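Student Project Report: Layout and Upkeep of a Shared Lounge

Module: Interior Materials and Maintenance
Site: Collcombe building, ground-floor lounge

1. Purpose

The project set out to record how a furnished lounge with a carpet tile floor is kept in order, and to write a tidying routine that a person new to the room could follow without further help. The work covered the floor, the sofa and its cushions, the side table and the floor lamp. Walls, heating and windows were left out.

2. Floor

The floor covering is carpet tile in a mixed striped pattern of grey, taupe and brown. The bands are staggered, and from a standing position the seams are hard to pick out. They show mainly as small changes in shade, or where the stripes of one tile fail to line up with those of the next. This matters for upkeep. A tile can be lifted and replaced on its own, but a new tile will have a cleaner surface than its neighbours, and the difference will be plain until it has been walked on for a few months. The routine therefore asks for spare tiles to be swapped in from under the sofa, with the new tile going under the sofa in its place.

Striped carpet also hides litter. Crumbs and thread are lost against the darker bands, while paper and tape stand out at once.
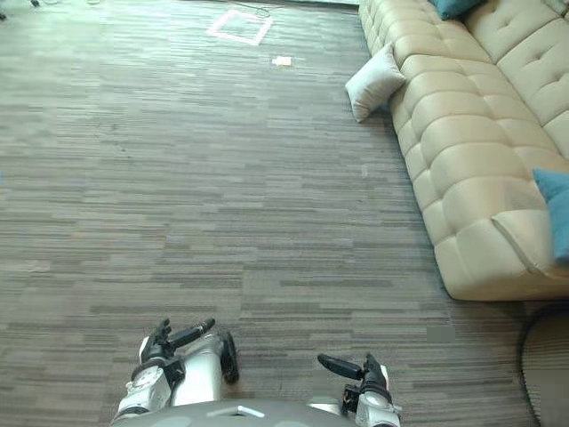
Loose items are picked up before any vacuuming is done. Cables are dealt with next. A cable lying across open carpet is moved to the wall if its length allows, and otherwise laid in a single straight run. Tape is lifted only when the person who put it down has agreed. Old tape should be peeled back slowly at a low angle, as a sharp upward pull draws out fibres.

3. Cleaning method

Two vacuuming patterns were compared, both with the same upright cleaner, a Hutel machine from the department store cupboard. In the first, the cleaner was pushed along the stripes. In the second, it was pushed across them. Each pattern was repeated on 3 separate mornings, using the same test area and the same weight of dry sand. Passes across the stripes picked up more sand on every occasion. The difference was small, and the scales used were not precise enough for a firm figure to be given. 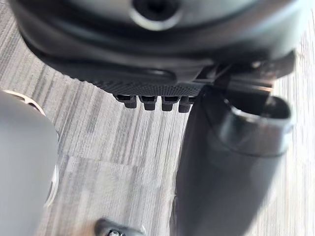

Figure 2. Close view, black parts.

For spills, a mild upholstery and carpet cleaner (Clinura) was diluted to 2 capfuls in 1000 ml of water. It was tried first on a spare tile and left for 24 hours. No change of colour was recorded, and the same dilution was used for the rest of the project.

4. Sofa, cushions and side table

The sofa is cream to beige, padded and divided into rounded sections by deep seams. We have recorded the covering as leather or a leather-like material, as no label was found. The deep channels are the main difficulty. Dust settles in them and a flat cloth passes over the top, so a soft brush is used first, working from the backrest down to the seat. The cloth follows, barely damp.

Cushions are taken off before brushing and put back last. The set includes teal-blue cushions and a white one. The layout plan places the blue cushions against the backrest and leaves the white cushion's position open.
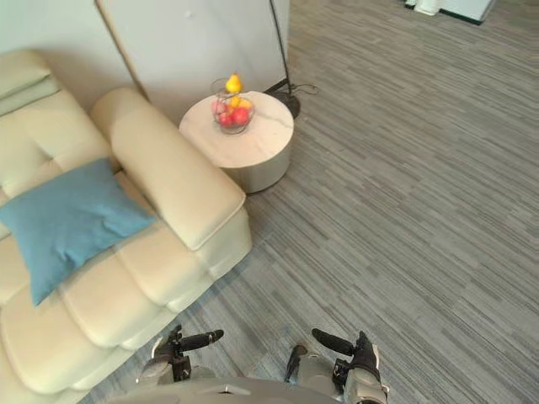
The side table is kept close to the end of the armrest so that it can be reached from the seat. Its round top has a white marble pattern and is wiped after the fruit basket has been lifted clear. Fruit is checked at the same time, and anything soft is removed. The lamp is dusted from the top of the pole to the base, before the floor is vacuumed.

5. Walkways

The plan from Ametepe, who supplied the furniture layout, leaves the middle of the carpet free of furniture. We kept to this. An early proposal to add a second side table was dropped after a trial, as it narrowed the route along the front of the sofa. 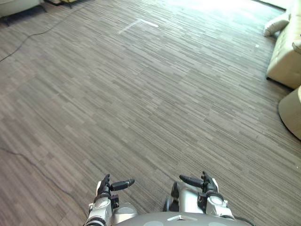 Wear was judged by eye, with tiles from the open floor compared against a spare one. Flattening of the pile was slight and most visible in low light from the side. Turning the affected tiles through a quarter turn would spread the wear but break the line of the stripes, so it is not recommended for this pattern.

6. Limits and further work

The sand test should be repeated with better scales. The spill test covered tea and squash only, and grease was not tried. The sofa covering should be identified before any stronger cleaner is used on it.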